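Subject: Re: [prindmont-seeds] Germination test before the December swap? 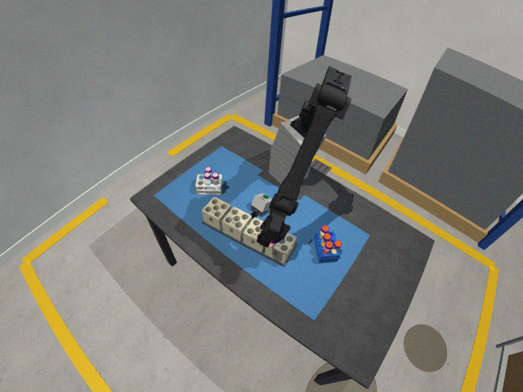
Quick one before I head out, sorry for fragments.

Yes, do the test. Please. Last year we handed out a whole box of parsnip that was basically dead and I was still getting emails about it in spring.

> Hi all,
> Going through the boxes from the Hodley shed and a lot of the packets
> have no year on them. Mostly beans, lettuce, some onion. Do we bother
> testing before the swap or just label them "age unknown" and let
> people take their chances? I don't have a heat mat or anything fancy.
> Also is there a number below which we throw them out? I've seen
> different answers online.

No heat mat needed. Top of the fridge works fine for beans, tomatoes, squash. Lettuce does NOT want to be up there, it sulks when it's warm - put it on a windowsill in the coolest room you've got.

What I do: paper towel, wet it, wring it out so it's damp and no more. Lay the seeds out, fold, into a zip bag, leave the bag open a crack. Write the name and the date on the BAG, not the towel. Ink runs. Ask me how I know.

How many seeds: 100 if there's loads, makes the percentage easy. For the small packets don't waste them, do ten and accept that it's a rough answer. With ten seeds, one dud moves you a long way so don't get excited about small differnces.

Check every couple of days. Pull out anything that has a root showing and write it down. Anything fuzzy comes out too or the mold gets the rest. Lettuce you'll know inside a week, beans not much longer, onion give it 2 full weeks before you call it. Parsley longer than that and I wouldn't start it now, there isnt time.

Results from my own boxes so far, one round only:

Bush bean, my own saved - 97 out of 100. Very happy.
Lettuce, the red one - 81
Onion, unlabeled - 14, gone to compost
Kale - still going, looks good

Cutoff. I'd say over 70 goes on the table as normal. Between 50 and 70 goes on the table with "sow thick" on the packet. Under 50 we bin it unless it's something you can't get anywhere else, then it goes to one person who'll grow it out. Onion and parsnip more than a couple years old, don't even test, just toss.

Envelopes - I counted and we have 162 of the small brown ones left, plus whatever is in the Hodley shed. Probably enough if people don't take six for one handful of peas like last time. The Rodix labels peel off in the cold so please use pencil straight on the paper.

Can somebody else take the squash? I've run out of fridge top.

Will send kale numbers when I have them. Doors at 10 for anyone setting up tables.

> One more thing, there's a jar marked "Cattaneo" with big flat
> white beans in it. Is that a variety or did somebody leave their jar?

Pole bean, it's what we've always called it on this list. Keep it!! Test ten and save the rest for me, mine got weevils.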